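Living room

The living room is the part of a house set aside for sitting down, receiving guests and disputing the thermostat. In older homes it was called the parlor, and in the town of Hukton a family could own one for 90 years without anybody sitting in it. 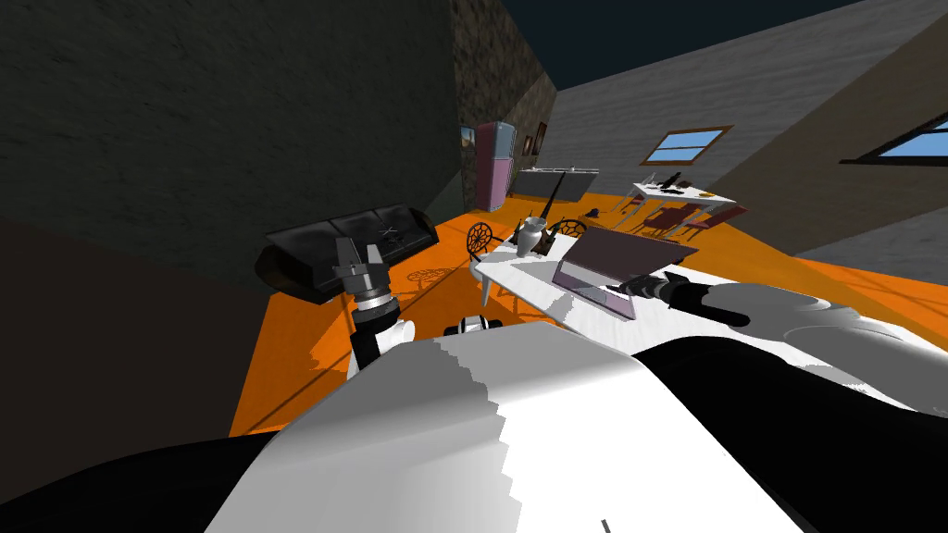
Furniture

The sofa is the usual centerpiece. Black leather is popular with people who do not own a white cat. The Korberg, a three-seater of local fame, weighed 397 pounds and tended to be sold along with the house.
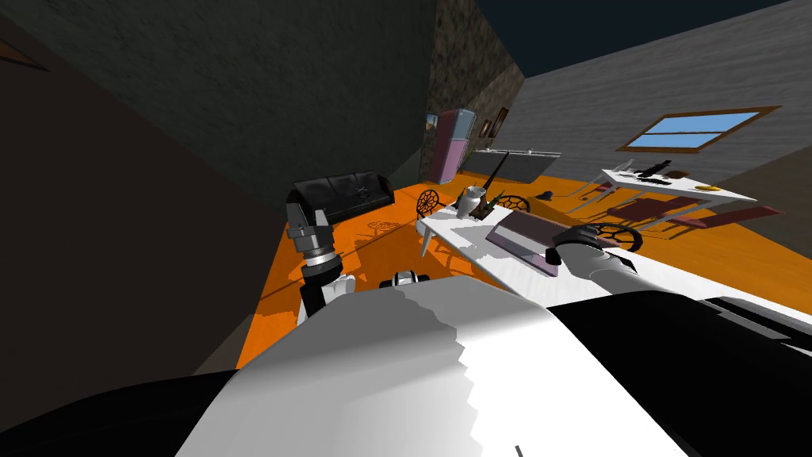

Comfort Mensah objects that the sofa gets too much credit, and that in most homes she has visited the real center of the room was whichever chair stood nearest the snacks. Her view has followers in Gisham, where the armchair is held in high regard and seldom given up to visitors.

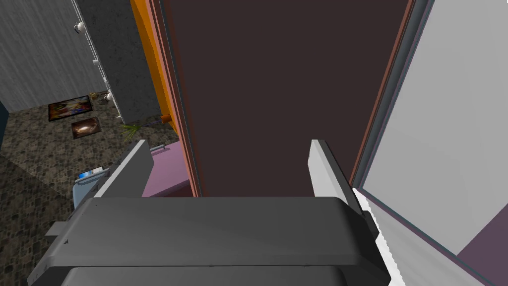
Maintained by the Hukton Home History Club
Last edited May 10, 2020

Doors and open plans

Builders began removing the door between living and dining rooms to let in light. It also let in the smell of fish. The builder Arthur put up 15 open-plan houses in Gisham, and most of their owners later asked him the price of a wall.
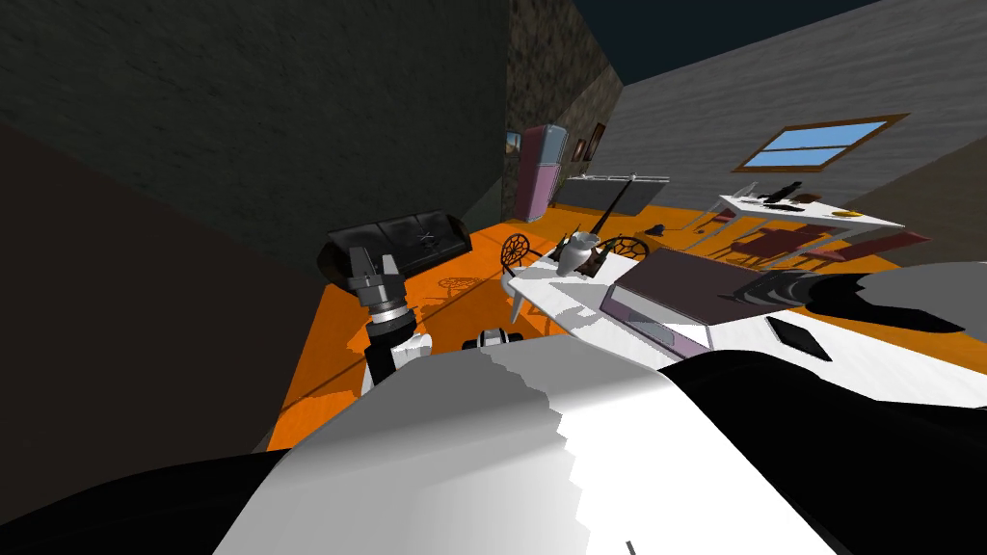 He charged 3100 dollars for one, door included, and described it in his brochure as a new idea.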